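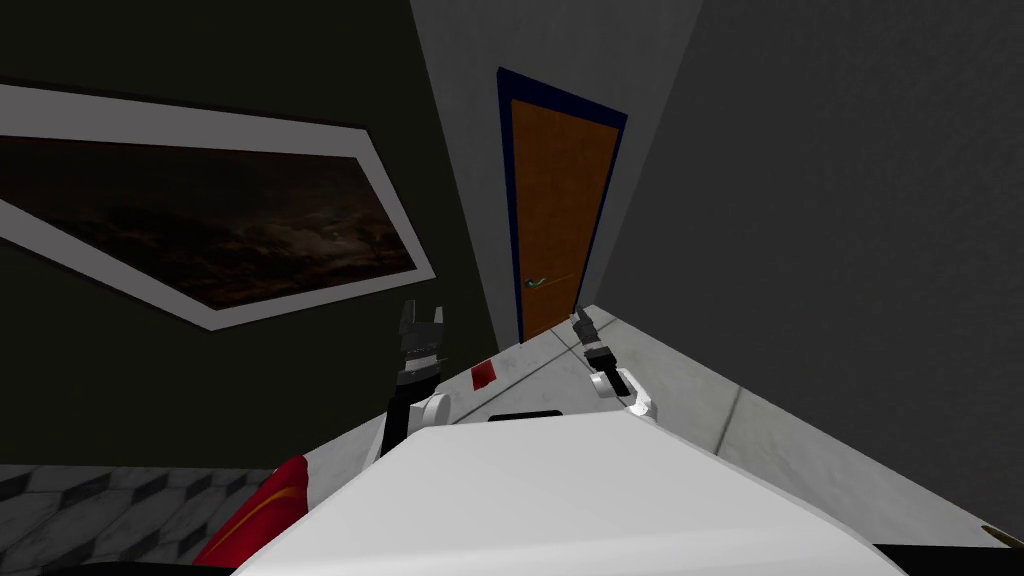
Pitirville sim, head view: both arms out, wooden door ahead.

December, late evening. Malsha stopped by the garage with soup (bless her) and we ended up talking about the hallway for most of an hour before I even got the simulator open. The real arms are still in pieces on my bench, waiting on 4 shoulder screws, so for now all the practice happens in Pitirville, which I have grown very fond of.
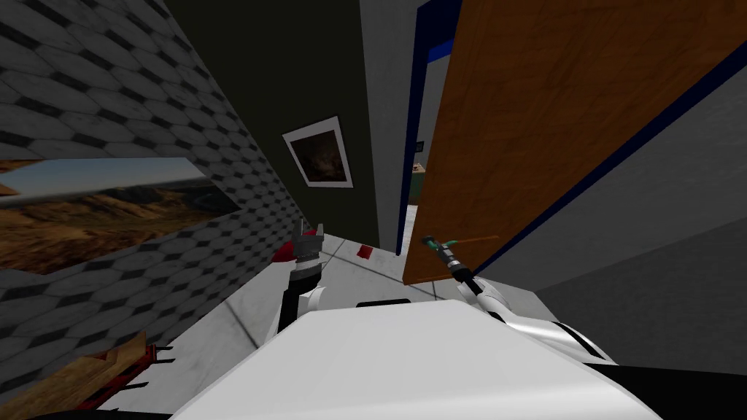
Right gripper with the green-handled tool, orange shaft across the lower edge of the open door.

I'd like the grip on the handle to be calmer before we copy any settings over to the real thing. Carleen thinks my closing force is too timid – she set hers to 30 and has never looked back – and I promised I'd try it her way. 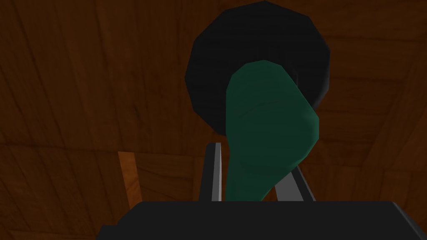
The wrist view helps me a lot with this, and I want it saved with every run from now on. Malsha, your notes on finger spacing are in the Feleck folder, run 114, and I added a few of my own underneath.
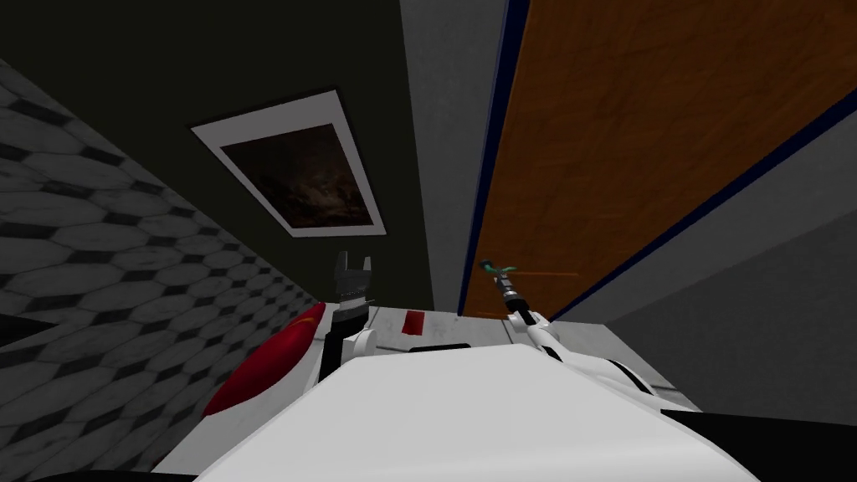

Head view again, both arms up, thin orange rod in front of the door.

Next time: Carleen's number first, then mine, same start pose for both. Also order screws!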